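Visits > Workrooms and Showrooms > Grinico, August open day

Grinico open day: the bedroom set and the folding session
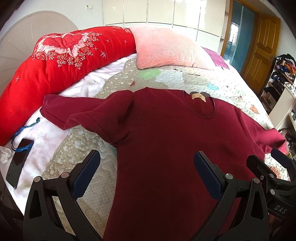 Fold on a table, wrote a reader after the short notice of this visit went up; a mattress gives under the hands, the hem wanders, and no two shirts come out the same width. The same objection was raised at the open day, twice, and the presenter's answer was that most households fold on the bed whether or not it is good practice. The session was therefore planned for the bed. I have set down the method as it was given, with the points where I think the reader is right.

Grinico supplies bedding and storage to rental apartments and small hotels. The open day is held once a year in August and covers the showroom, the finishing room and a part of the warehouse. Doors opened at 9 a.m. Admission was free, with a sign-in sheet at the side entrance. Groups were limited to eight and moved on by a bell.

The bedroom set

The first stop was a furnished bedroom used for the domestic sessions. The headboard is beige, semicircular, with lines radiating across the panel. A curved headboard of this type loses some usable height at the outer edges, so a pillow stood upright near the side has less behind it than one at the center. Several visitors asked about cleaning the lines. The advice was a soft brush along each line, working outward, before any damp cloth.

The bedding was mixed on purpose. A bright red quilt with a large pink and white rose print had been rolled and laid against the headboard. There was a light pink square pillow with a waffle-like surface, a magenta cushion, and a white fluffy blanket. The presenter treated these as separate problems:

Quilt. Roll, do not fold, if it is used daily. Folding in the same place each time thins the filling along the crease. If shelf depth forces a fold, move the fold line at every change.

Waffle-textured covers. Expect shrinkage at first wash. Buy the cover slightly large. Do not iron flat.

Fluffy blanket. Keep it off the folding area. Fiber transfers to dark cotton and has to be taken off again with a roller.

On the last point the practice was less strict than the theory, with the white blanket left close to a dark red T-shirt, the left sleeve reaching toward it. I did not see anyone raise this.

The folding session

The method shown is a plain retail fold with one change. The shirt goes front up, neckline toward the headboard, sleeves out to the sides. Creases are smoothed from the chest down to the hem. Pockets and collars are checked at this stage. A small brown item with light polka dots, something like a bow or hair clip, was at the neckline of the red shirt by the beige label, and small accessories are the usual reason for the check. A metal clip left inside a folded shirt marks the fabric under load.

The steps after that:

1. Bring the right side in to a line just inside the collar. Turn the sleeve back on itself.
2. Repeat on the left.
3. Bring the hem up to leave a gap of 2 inches below the collar.
4. Fold once more, toward the collar.

The change is in step 3. A standard retail fold brings the hem all the way to the shoulder. Leaving the gap keeps the thickest layers from stacking on the collar seam, and the packet sits flatter. On a hard surface the difference is small. On a mattress it is noticeable, and this was the strongest argument for the method that I heard all morning.

The weak part is width. Without a board, the line in steps 1 and 2 is judged by eye, and a soft surface shifts under it. My own three attempts differed by more than a finger's width. A folding board solves this, and so does a table. Grinico sells a board, made for them by Sorrentino, and had it on the side, but it was not used in the session.

Finishing room

The finishing room takes bedding back from the laundry contractor and prepares it for dispatch. Capacity was given as 3000 pieces per shift. Sheets are fed flat and folded by machine; quilts and blankets are done by hand at waist-high tables with a felt top. Felt grips the cloth without compressing under it, which gives a fair middle position between the bed and a hard table. A folded wool blanket at home would do much the same.

Stacks are limited to a height of 40 centimeters. Above that the lower pieces take a set crease and have to be pressed again. The same limit is sensible for a closet shelf, though T-shirts tend to topple before they reach it.

Warehouse

Only the front aisle was open. Storage is in Lumon bins with a drop front, labeled on the short side. The older Grultness crates are being phased out because the lids bow when stacked and let dust in. Visitors could handle both. The Lumon bin is heavier and the front catch is stiff, but a folded shirt packet stands on edge in it without slumping, provided the bin is full. Half full, the row leans and the folds open. A bookend fixes it.

Practical notes

Parking is on the north side and was full by 10 a.m. The finishing room is loud and no ear protection was handed out. The folding session repeats every half hour; the later ones had shorter lines. Coffee was available in the entrance hall, nothing to eat. Wear long sleeves if going through to the warehouse, where the air conditioning is set low.

The fold sheet is a single printed page and ran out before noon. The drawing for step 3 shows the hem at the shoulder, as in the old method, and should be ignored.

Contact | Copyright Visits and Workrooms | Back to top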